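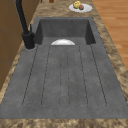 Dishes, and Why They Remain Unsolved

Posted by Davina Jardine, Friday

I am asked with some regularity whether a machine can yet be trusted with the household washing-up. My answer remains the one I gave when I left Triser: in simulation, very often; in a kitchen, seldom.

The task sounds modest. A bowl lies in a sink and must be taken out and set on the drainboard. At Skestlow, where I now review test results, the simulated version of this task has been run 1,855 times with the current software. The arm completed it in over 1,000 of those runs. I consider that a respectable figure, and I would ask readers not to mistake it for a promise about their own homes.

A bowl below the level of the drainboard offers the gripper little more than its rim, and the walls of the basin limit the angles from which the wrist can approach. The faucet takes away a further portion of the space. Many of our failures are collisions with the basin wall and have nothing to do with recognizing the bowl.

Physical trials are conducted on the Haldane bench, a plain steel sink with a working tap. We completed 20 runs there in July, and 2 ended with the bowl upright on the drainboard. Water accounts for much of the difference – a wet glaze slips in ways that our friction settings do not yet reproduce. Soap has been left out of the program for the present.

The shop floor is further along. The Drendmont line loads identical trays into a parts washer through the whole of a shift, and its operators are satisfied with it. Those trays arrive in the same position each time. Household dishes do not, and I have not seen a system that manages a mixed stack of plates and cups without supervision.

The next round of bench trials will use a softer fingertip and a deeper basin. I will post the results when the review has been signed.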